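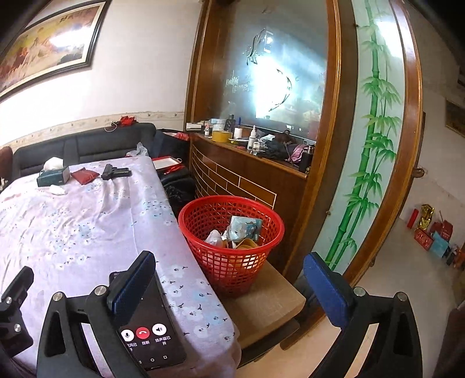 **Kastham, December 24, 2019.** The town of Kastham would like its residents to clear their tables before the new year, and it is willing to spend money on the idea. Whether the money buys anything is harder to say.

The Table Week campaign, run by the household advice firm Korkberg with a grant from the town, asks each household to pick the one table where everything lands and sort it over 7 days. Anyone who signs up gets a printed guide, a sheet of stickers and a flat-packed cardboard sorter called the Stander. Korkberg says 400 households have signed up. It does not say how many have started.

The guide runs to six pages, and two of those are about Korkberg. The rest divides the contents of a table into things that stay, things that move to another room and things that leave the house. Medicine gets a paragraph of its own. So does packaging, which the guide treats as the main offender, and it may have a point. The table this reporter saw sorted, in a sitting room off Fogh Street, had a flowered cloth in pale lilac, a tissue box at the far end and a phone lying face up near the side, in the middle of a call on speaker. Most of what came up for sorting later was boxes, packets and wrapping of one kind or another.

Ingvar Baldursdóttir, who wrote the guide for Korkberg, does not think a table needs to be bare. "A tissue box can live on a table," Baldursdóttir said. "I have no quarrel with a tissue box. I have a quarrel with the used tissue next to it."

Asked what evidence there was that a week of sorting has any effect a month later, Baldursdóttir pointed to a trial Korkberg ran in October. The trial covered three streets. Participants were asked at the end of the week if their table was tidier than before, and nearly all of them said it was. They were not asked again.

"We would have liked to go back," Baldursdóttir said. "The grant didn't cover it."

The new grant doesn't cover it either. A town spokeswoman said the results would be judged on sign-ups and on "general feedback," and that a form would be posted on the town website. The form had not been posted when this item was written.

The timing has also raised eyebrows. The last week of December is when most tables in town are covered in gift wrap, leftovers and relatives' car keys. Korkberg says that is the reason for choosing it. One woman who signed up at the library said she had put the guide on the kitchen table, and then put a fruit bowl on the guide.

The advice on medicine is the most useful part of the packet, though it is hardly new. Keep each product in its own box, check the date on the end, do not combine two half-empty boxes to save room, and take anything expired back to a pharmacy. Any pharmacist in Kastham will say the same thing for free. The pharmacy on Fogh Street already has a return bin by the door, and staff there said they had not been told about the campaign. They found out when a customer asked them for a sticker.

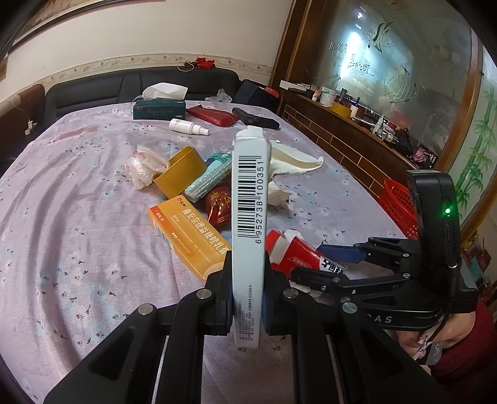
Small boxes turn out to be where the method slows down. The guide says to pick up one item at a time, find its name and decide on it before touching the next one. That is easy enough with a roll of tape, and there was a wide mustard-yellow one standing on its edge among the other things on the lilac cloth. Tape goes in a drawer. An orange-yellow medicine box is clear enough too. But a narrow white box held upright may offer little on its thin side beyond a barcode and a block of tiny print, and the guide's instruction to "read the front" assumes that the front is what you are looking at.

Then there are plastic bags. Under the Korkberg rules a crumpled bag counts as packaging and leaves the house, unless it has something in it, in which case it counts as whatever is in it. Baldursdóttir agreed that the line could be clearer and said it would be rewritten for the next printing. Shiny wrapped items fall under food if they are food. The guide has no category for things kept because they might come in handy, and on most tables that category would be the largest.

The Stander itself is a folded card tray with three slots. It goes together quickly. It also takes up a fair amount of the table it is meant to clear, and it doesn't sit well on a cloth with folds in it. Korkberg recommends removing the tablecloth first. That means removing everything on the tablecloth first, at which point the sorting is more or less done without the Stander.

To be fair to the campaign, it has people talking about a dull subject, and a few of those who signed up said they were glad of the push. A retired bus driver said he had found a warranty he needed. A couple with small children said they had cleared their dining table by the second day and had eaten at it, sitting down, with plates. They had not used the stickers.

Others were less impressed. "I know how to clear a table," said one man waiting at the library desk. He took a guide anyway, for his brother.

The town has declined to say what it is paying Korkberg, citing an agreement that runs until the end of the campaign. The figure will have to appear in the yearly accounts, and two members of the town council have said they will ask for it sooner. One of them has signed up for Table Week and reported that her Stander arrived with a slot missing. Korkberg says replacements are available.

Guides can be picked up at the library and at the town hall front desk during normal opening hours, while they last. There is no charge, and no one is required to send in a picture of their table, although the back page suggests it. Expired medicine can be returned to the Fogh Street pharmacy with or without a sticker. Flattened cardboard, including the Stander, goes in the regular paper collection.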